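Print this page | E-mail this page

Workshop notebook, rules development
29 July 2024

Session on the Prallent board game, second draft of the supply rules. Under the current text, a player may trace supply through any number of friendly regions, provided that no enemy garrison stands in a region along the path. Ekulard won both games on the full map, the first by 241 points to 187.

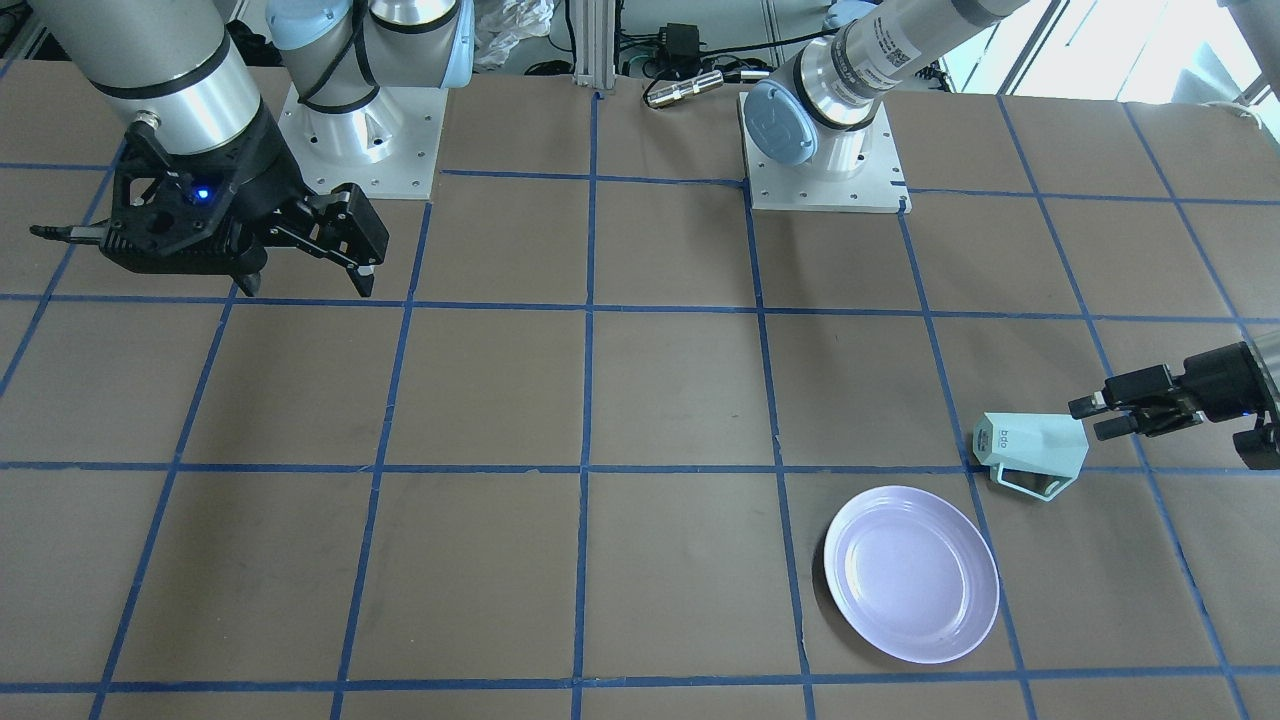 Combat in the Dewan expansion remains unresolved. The draft permits a retreating unit to enter a region already at its stacking limit, which conflicts with the general rule on movement. Diagonal retreats are a further question. On a square grid of the kind taped out in blue over brown paper, two cells that meet only at a corner are not adjacent, and the rulebook should state this plainly - the present wording says "neighboring" and leaves it there.

Pladaser cards 200 and up are to be reworded to match. The siege table is unchanged until the October draft.

Print | E-mail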